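What Is Inside a Computer?

If you have a desktop computer at home, the big box part of it has probably spent its whole life under a table, being kicked. It hums, it gets dusty, and grown-ups say things like "don't touch that" about it. You could live with one for years and never find out what it has been doing in there.

So let's take the side off. (Not yours. Put the screwdriver down and keep reading.)

The first surprise is how much of it is air. People expect a computer to be stuffed full, like a suitcase, and then the panel comes away and there are big gaps with cables wandering across them. The gaps are useful. The parts inside get hot when they are working, and hot parts sulk. Air has to be able to wander about and carry the heat off.

The second surprise is that nearly everything is plugged into one large flat board. It is called the motherboard. There is no fatherboard, and I have had letters about this. The motherboard is a bit like the roads of a town. It doesn't do the town's work itself, but without it the baker can't get to the bakery. If you look closely at one you will see very thin lines running all over it. Those are the roads, and the traffic on them is electricity.

Now for the important citizens.

The processor

The processor (its other name is the CPU, which stands for central processing unit and makes you sound clever at lunch) is the part that follows instructions. That's all it does. Add these. Compare those. Put that over there. Each job is so dull you would fall asleep doing it, but the processor does billions of them every second and has never once asked for a biscuit.

For something so grand it is disappointing to look at. It is a small flat square, usually with a metal lid, and it would fit in the palm of your hand. It sits in its own special seat on the motherboard, called a socket. Around the socket there is a metal frame which opens up to let the processor in and then closes down over it, rather like the bar on a fairground ride.

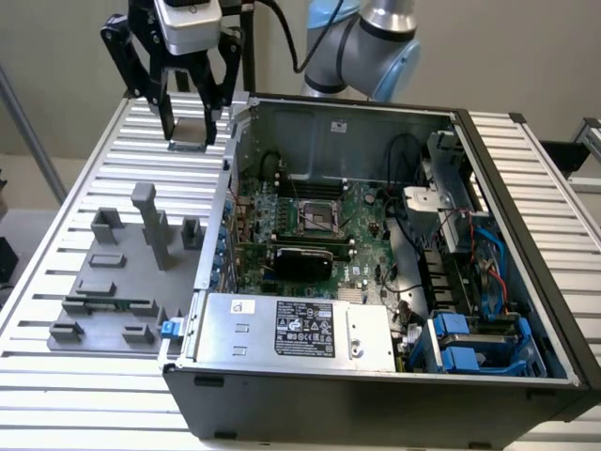 Getting a processor into its seat is a fiddly job. It only goes in one way round, and there is usually a tiny mark on one corner to show you which. You lower it in flat and you don't push. The contacts underneath, which are how it talks to the motherboard, are very small and there are hundreds of them. If you bend a few, the computer won't start, and you will have to go and explain yourself to somebody.

The memory

Next to the socket you will usually find some long thin slots in a row. These hold the memory, which comes on narrow sticks. Memory is where the computer keeps whatever it is busy with right now, like the top of your desk when you are doing homework. Turn the power off and the desk is swept completely clean. This is why people shout when there is a power cut and they haven't saved.

Things you want to keep for longer go on a drive, which is more like a cupboard. It is slower to get things out of, but they will still be there in January.

The graphics card

The graphics card works out the pictures on your screen. A picture on a screen is made of tiny coloured dots, millions of them, and in a fast game they all have to be worked out again many times a second. It is a bit like colouring in, done by something with a very great number of pencils. Big graphics cards get hot and cost a lot, and older brothers talk about them at length.

The power supply

This is the metal box that the plug lead goes into. Electricity from the wall is far too strong for the delicate bits, so the power supply turns it into something gentler and sends it out along bundles of cable. It generally has a label on it covered in small print and little symbols, which nobody reads for pleasure. Never open one of these, even when it is unplugged. It can hold on to a nasty shock for some time.

The heatsinks

Here and there you may spot a lump of metal with lots of thin fins, like a radiator for a mouse. That is a heatsink. It soaks up warmth from a chip underneath, and the fins give the air plenty of metal to brush past.

That is most of the town. If a grown-up you know is throwing out an old computer, ask very nicely whether you can look inside it together - unplugged, with the power supply left shut.

Comments

torham_reader: My daughter now wants to know why there isn't a fatherboard. Thanks for that.

Zodov: we took our old one apart and there was SO MUCH dust. my mum screamed. 2 screws left over

Class teacher, Latance: Read this aloud on 6th October to 30 children, who all asked about the mouse radiator.

Ham: what is the hum then? you never said

torham_reader: Fans, Ham. Usually fans.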